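Search this site
Search
Reading time: 2 min

Packing a school bag so the books survive

The bag Solomiia takes to Saturday Chinese class in Stindport is light, soft and badly suited to paper. It has no frame sheet, so it folds under its own weight, and anything put in while it lies down ends up at an angle.

I emptied it on Friday and started again, thin items first.
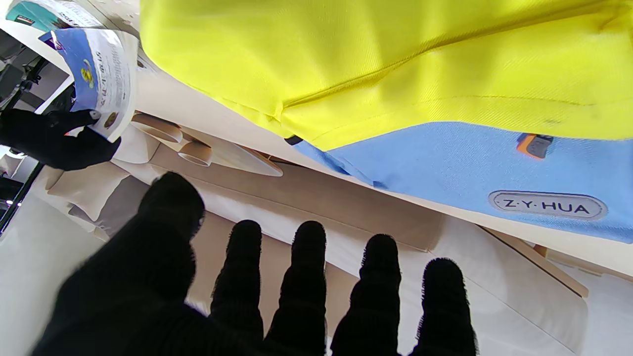 Folded brochure, with the blue and yellow fabric and the Z·Y·HUA patch.

Leaflets go against the back panel. Placed last, they slide down beside the books and crease at the corners. I keep them in the fold they came with, as a second fold doubles the thickness for no benefit.

Books follow, largest cover first, spine down. With a soft bag the mouth has to be held open with one hand throughout – tedious, but a collapsed opening catches the cover edges and bends them back.
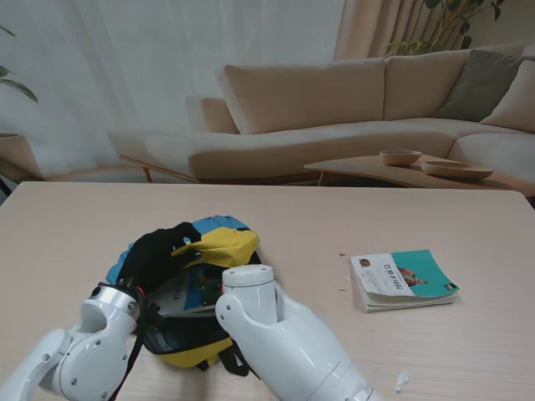
The straps should be clear before any of this starts. A strap trapped underneath tilts the base, and the load shifts when the bag is lifted.

Thick paperbacks are the awkward case. Ours includes 假如给我三天光明, which has a glossy cover and slips against its neighbours. 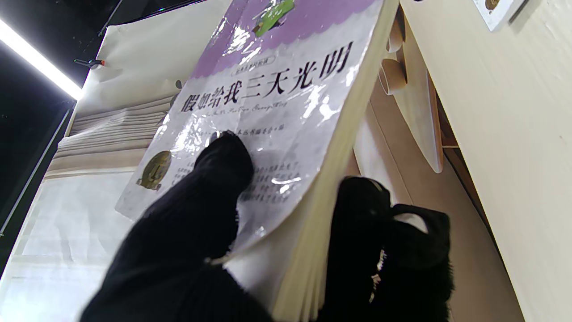
I grip a book like that low down, across both covers, and lower it in vertically. Myroslav Kravets prefers to put the heaviest volume in first. I have tried both orders and still favour sorting by cover size. Next job is the pencil pocket.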